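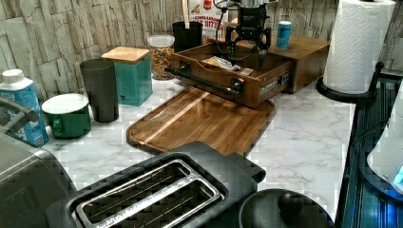
Drawer task, counter view. Drawer open, gripper above it.

Drawer policy opens fine, stalls before close. More demos or different demos?
Posted in: Imitation learning > Data collection
27 January 2018

pt_hollis
We are collecting teleoperated demonstrations for a single-arm kitchen task. The sequence is: grip the bar handle, pull the drawer open, release, take a snack bag out of the drawer, set it on the cutting board, push the drawer shut. The cabinet is a small wooden box standing on the counter. Recording is done with the Nustis logger, which writes joint states, gripper width and two camera streams into one file per episode.

So far there are 200 episodes. I train on all of them with the stock behavior cloning script from the Dastside toolkit, no changes except image crop size. On the real arm the policy opens the drawer nearly every time. It picks up the bag in most runs. After it sets the bag down, it returns to a point above the drawer and stays there with small oscillations until the timeout. It almost never pushes.

Things I have checked:
Action normalization is the same at training and at run time.
Gripper width is logged and is not constant.
Camera timestamps agree with the joint timestamps to within one control step.
The close segment is present in every episode I have opened by hand.

Background objects on the counter (toaster, cereal box, mug, canister and so on) were left where they were for the whole set. Bag position inside the drawer was varied. Drawer opening distance was not controlled. The operator pulled until it looked open enough.

Should I record more full episodes, or record something else? An hour of operator time gets me 39 usable episodes, so another large batch is expensive.

reset_pose_k
Before recording anything, plot the end effector speed over the episode for twenty or so files. I would bet on a long pause above the drawer. Operators stop there after the release, look at where the drawer is, and then line up the push. If the pause is a second or more, you have a large block of frames in which the correct action is zero and the image is nearly identical from one frame to the next. A policy without history learns to stay put.

What worked on our setup:

Trim idle frames. Drop any frame where the commanded translation is below a threshold and the gripper is not changing. Keep a few at each grasp and release so the fingers have time to finish. We removed 3289 frames from one set this way and changed nothing else, and the stall went away on that task. It did not go away on a second task, where the cause was different.

Check the state itself. Your arm passes above the open drawer twice: once on the way to the bag and once on the way to the push. The images differ only in whether the bag is inside. If your crop is small or the gripper hides the inside of the drawer, those two moments look the same and the labels conflict. In your counter view the fingers are directly above the drawer, and the bag inside is translucent and pale. At a low input resolution I would not count on the network separating that from a bare drawer bottom. There is a small white card next to the bag as well. If the card stays in after the bag is out, the drawer never looks fully cleared.

Add a short history of frames, or add a phase input and have the operator press a key when the bag is released. The phase input is ugly but it tells you in one afternoon whether ambiguity is the problem.

For new data, I would record partial episodes. Start with the drawer already open and the bag already on the board, arm in a random position, and record only the push. These are short and you will get many more per hour. Vary the opening distance on purpose and write it down in the episode notes.

morsy_user_c
More data. 200 is low for anything with contact. We use the Morsy wrist mount and had the same thing happen, and it got better after we collected more.

Also check your cables.
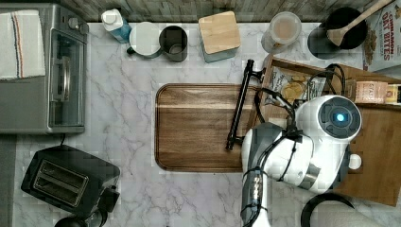 Page 2 of 2

pt_hollis
Update, with the overhead view added. I plotted speed as suggested. The pause is there in most files and its length depends on the operator. After trimming, the policy does push in some runs, but it tends to start the push too high and the fingers pass over the front panel.

devel_bench
Read both pages. The trimming advice is correct and you should keep it. The height error is a separate matter.

Look at where the arm is in your overhead view. It comes in along the right side and reaches over the tray, with the wrist and its cable loops between the camera and part of the contents. From that viewpoint you also get almost no height information at the moment it matters. So the overhead stream gives you lateral position, partly blocked, and the counter stream has to supply the height. I would do the following in order.

First, train once with the overhead stream removed. If the push height improves or stays the same, that camera was not contributing to this phase.

Second, if you keep two cameras, move the overhead one toward the left side of the counter and tilt it. The toaster oven is in that corner, so you may need a longer clamp. Any move means the old overhead images no longer match the new ones. Do not mix them in one training set without marking which is which.

Third, record push-only episodes as described on the previous page, with start heights both too high and too low, and have the operator correct downward or upward before contact. Clean demonstrations never contain the mistake, so the policy has no example of leaving it. Our drawer set on the Devel bench needed 74 of these corrections before the height error stopped showing up in evaluation. Your number will differ.

Two smaller points. Fix the cabinet to the counter, or at least tape its outline, if it can slide when pushed. And the mug, tumbler, jar and canister along the back should be moved between sessions. A set recorded with all of them in fixed places can produce a policy that uses them as landmarks, and you will find out when someone cleans the counter.

pt_hollis
Overhead stream removed, retrained on the trimmed set. Push height is better, not solved. Recording the push-only set next, with the cabinet taped down. I will post the evaluation table in this thread.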